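Match model notebook, March

Refit the goals model this morning with the Zarkeck results added. Training set is now 435 league matches. Home advantage came down a little from the last fit, mostly from the early-season games where Pesen kept drawing at home.

Checked the Pesen v Omivham fixture by hand. Model had Pesen as narrow favorites and the most likely score at 1-0. It finished 3-2 to Omivham. One result means little, but the away attack rating for Omivham has been too low all winter and I want to know why.

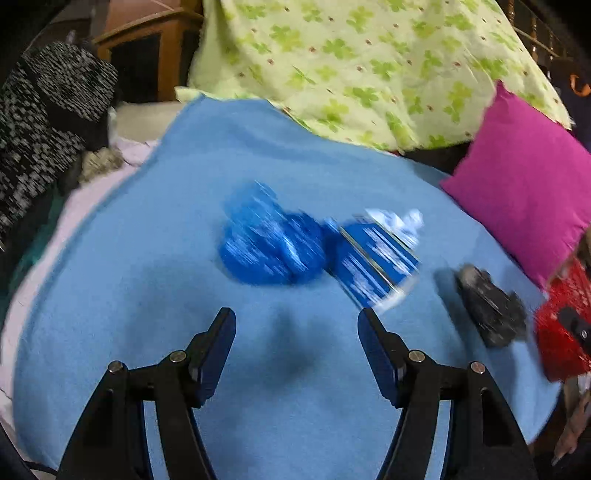

Found part of it after lunch. The scraper was reading own goals as goals for the wrong side – 31 rows affected, mostly from the older match reports. Fixed the parser and reran. Omivham's attack rating moved up and Pesen's defense moved down, both in the direction I expected. Hầu barely changed.

Still open: red cards. A team down to ten men for an hour gets treated the same as a full side. Tried dropping those matches and the fit got worse, so they are back in for now. Might try weighting by minutes played at full strength – need the card times first, and the Zarkeck reports leave them out.

Old ratings file kept in the archive folder, don't overwrite it. Next run after the Hầu away match is in.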